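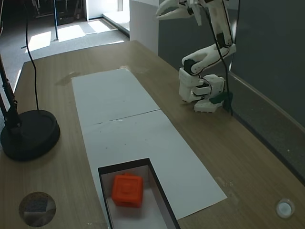

HEDEL, July

Quick one this month, half of us are away and the other half are covering for them. Main news is the paper sale and what we're doing with the money, then the library hours, then the bus thing. Skip to whatever you need.

The used book and paper sale made more than last year. Final count $3606, and that's after paying for the hall and the tent that we didn't end up needing. Thank you to everyone who hauled boxes. The cookbooks went first, same as ever. Westerns did well. Encyclopedias did not, please stop bringing encyclopedias. We still have two sets under the stairs if any teacher wants them for cutting up.

What it goes to: the reading room roof first. Caradog Eynon got up there in the spring and again after the big storm and says the flashing on the north side is shot, plus a soft spot over the large print shelves. Quote from Flanagan Roofing came in under what we'd feared. They can start once the Karnis school job is done, so late summer, maybe sooner. Expect banging. The large print books will move to the front hall for the duration, on the rolling carts. Audiobooks stay where they are.

Whatever is left over goes to the children's shelves. Gil-soo Cha has a list going at the desk and it is already long. Add to it. Titles please, not just "more dinosaurs" (we have seen the dinosaur requests, we are working on the dinosaurs). If you know the author put that down too, saves time hunting. Anything in a series, tell us which number we're missing. We have book 4 of an awful lot of things.

Summer hours. Closed Wednesday mornings until school goes back, open at 1 that afternoon and staying open till 8. All other days the same as before. The sign on the door is wrong, the new sign is being printed, go by this. The book drop is open all the time but please don't put magazines through it, they slide down behind the bin and we find them in October.

Fines. We dropped them for kids' cards in the winter and people keep asking if that was temporary. It wasn't. Adult cards still get the daily charge but if you've got an old fine that's keeping you away come in and talk to us, we can usualy sort something out. Really. Bring the books back even if they're in bad shape. One came home last month after eleven years with a very nice note in it.

The bus. The Fenico route is dropping the stop outside the library while they redo the curb. Nearest stop is the one by the pharmacy, a short walk but uphill coming this way and no bench. If that's hard for you, call the desk and we'll put you on the home delivery round. You don't need a doctor's note or anything like that, just ask. Large bags welcome, we'll bring as much as you can read. Drivers needed too, one run every second week, takes an hour or so. Leave your name with Gil-soo.

Summer reading. Around 300 kids signed up so far, best we've had in years. Logs are at the desk, or print one at home. Five books gets the first sticker, ten gets the second and a pass to the pool. Comics count. Audiobooks count. Reading to the dog counts, if a grown up signs for it. Same book twice counts once, sorry. Logs are due back by the last day of the month and we can't stretch it this year becuase the pool needs the numbers.

Evening book group is on the new one about the lighthouse family. There are copies behind the desk, ask for the bag. Nobody liked the last one much but the talk was good and went way past closing. New people welcome, you don't have to have finished it. Bring a chair cushion, the folding chairs are what they are.

Odds and ends. Found: reading glasses, green frames. One child's sandal, left foot. A casserole dish from the sale lunch, with lid. All at the desk. Still missing: the key to the big display case, if you borrowed it to put up the quilt show please check your pockets.

The copier is ten cents again. Color is still down.

Items for next month's newsletter to Caradog by the 20th, typed if possible, his eyes are going.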